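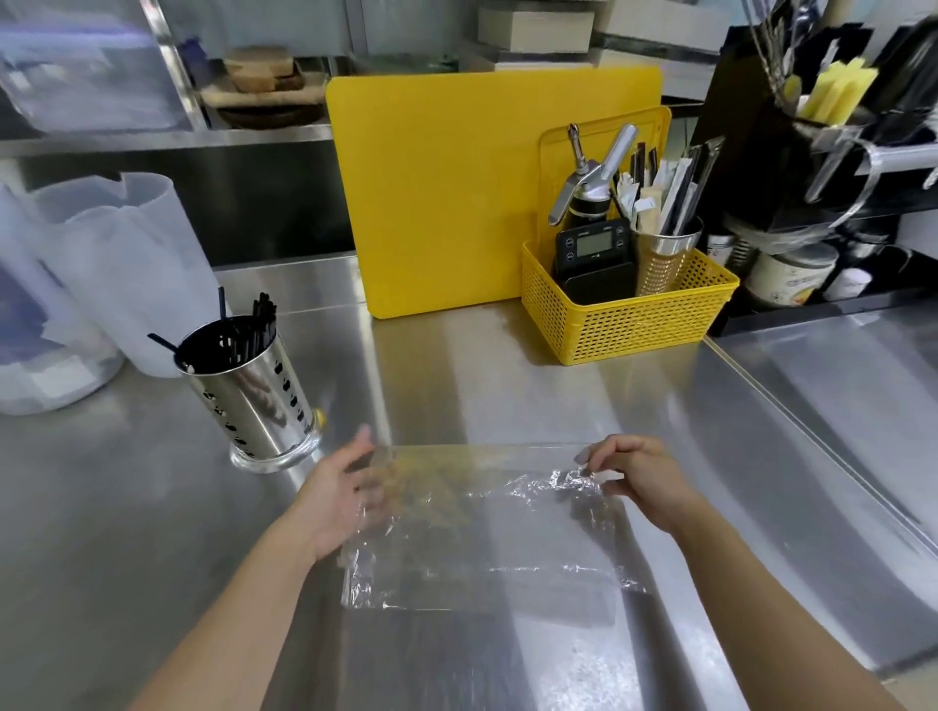 The planner woke up clean on its 336th try, and Kerska whooped so loud the pigeons left the sill! All November she had taught it to see film, the awful glossy stuff that throws the ceiling lights back at you. Now it found the crumpled right edge of the wrap and drew a thin green line along it - wrinkles, glare and all.

"Again," she told the screen. "Now the bag."
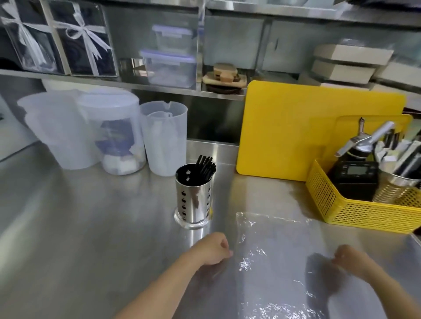
Gyula Illés wanted to know if it was tracking the plastic or just the shine. She grinned and hit replay.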